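간섭계 정렬을 다시 하면서 적어 두는 것들

집에 있는 작은 마이컬슨 간섭계를 3월부터 다시 만지고 있다. 작년에 만들어 놓고 책상 한쪽에 밀어 두었던 것인데, 무늬가 계속 흘러서 제대로 된 기록을 한 번도 남기지 못했다. 이번에는 빔스플리터 마운트부터 바꿨다.

원래 쓰던 마운트는 Brotix의 입문용 키네마틱 마운트였다. 나사를 돌릴 때는 괜찮은데 손을 떼면 무늬가 반 칸쯤 되돌아간다. 스프링 장력 때문인가 싶어 분해해 봤더니 볼 끝이 닿는 자리에 눌린 자국이 있었다. 새것으로 바꿀까 하다가 Bendik Wallin이 남는다며 Hekow 마운트를 두 개 보내 줘서 그걸 쓰기로 했다. 나사 피치가 더 촘촘하고 잠금 너트가 있다. 다만 잠글 때 각도가 조금 틀어지므로 그만큼을 미리 반대쪽으로 빼 놓고 잠가야 한다. 몇 번 하다 보면 손에 익는다.

레이저는 그대로 헬륨네온이다. 켜고 나서 바로 재면 출력이 출렁거려서 쓸 수 없다. 예열 시간을 여러 번 바꿔 보다가 지금은 그냥 저녁 먹기 전에 켜 놓고, 먹고 나서 측정을 시작한다. 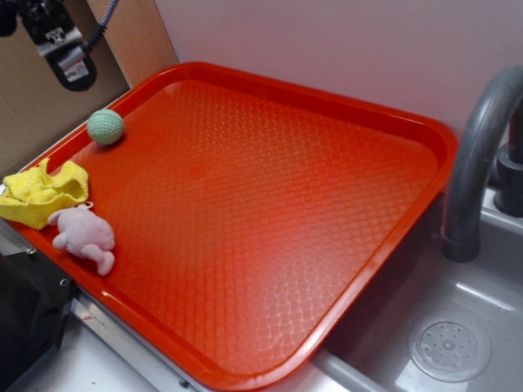

정렬 순서는 예전과 조금 달라졌다. 전에는 거울 두 개를 동시에 건드리면서 스크린 위의 점을 겹쳤는데, 이제는 기준 팔의 거울을 먼저 고정한다. 반사광이 레이저 출사구 바로 옆으로 돌아오게 맞추고 잠근 다음, 나머지 팔의 거울만 움직인다. 출사구로 정확히 되돌려 보내면 레이저가 불안정해지니 살짝 비껴야 한다. 점이 겹치면 초점거리가 짧은 렌즈를 넣어 빔을 퍼뜨린다. 그러면 대개 촘촘한 줄무늬가 보이고, 나사를 천천히 돌리면 줄 간격이 넓어지다가 동심원 쪽으로 넘어간다.

진동은 아직 다 잡지 못했다. 알루미늄 판 밑에 소르보세인 패드를 깔았더니 옆방 발소리는 거의 사라졌는데, 냉장고 압축기가 돌 때는 여전히 무늬가 떨린다. 그래서 압축기가 멈춘 사이에 잰다. 공기 흐름도 문제라서 두 팔 위에 종이 상자를 씌웠다. 모양은 별로지만 효과는 패드보다 이쪽이 컸다.

어젯밤에는 이동 거울을 마이크로미터로 밀면서 지나가는 무늬를 포토다이오드로 셌다. 한 번에 362개까지 놓치지 않고 셌다. 파장을 곱해서 반으로 나누면 0.115mm 정도가 나오고, 마이크로미터 눈금과는 읽기 오차 안에서 맞는다. 그 뒤로 욕심을 내서 더 길게 밀었더니 중간에 신호가 한 번 튀어서 그 기록은 버렸다. 비교기 문턱 전압에 히스테리시스를 조금 더 줘야 할 것 같다.

다음에는 한쪽 팔에 길이가 4cm인 기체 셀을 넣고 공기의 굴절률을 재 볼 생각이다. 이 길이에서는 진공까지 빼도 무늬가 서른몇 개밖에 지나가지 않아서 세는 것 자체는 쉬울 것이다. 셀 양쪽 창은 주문해 놓았고, 손펌프는 Lovisa Hellström에게 빌리기로 했다. 창을 붙일 때 평행이 얼마나 틀어져도 되는지는 아직 계산을 안 했다.

분류: 광학 / 집에서 하는 실험
태그: 간섭계, 헬륨네온, 키네마틱 마운트, 정렬

댓글 3

Torbjørn Brekke
잠금 너트는 저는 아예 안 씁니다. 진동만 없으면 하룻밤 정도는 그냥 둬도 버티던데요. 온도 변화가 더 큽니다.

Gholamreza Rostami
포토다이오드 앞에 핀홀을 두셨나요? 무늬 간격보다 수광면이 넓으면 명암비가 많이 떨어집니다. 신호가 튄 것도 그쪽일 수 있어요.

글쓴이
핀홀은 없고 무늬를 넓게 벌려서 썼습니다. 주말에 하나 끼워서 다시 재 보겠습니다. 감사합니다.

문의는 방명록에 남겨 주세요 | © 글과 사진의 무단 전재를 금합니다 | 맨 위로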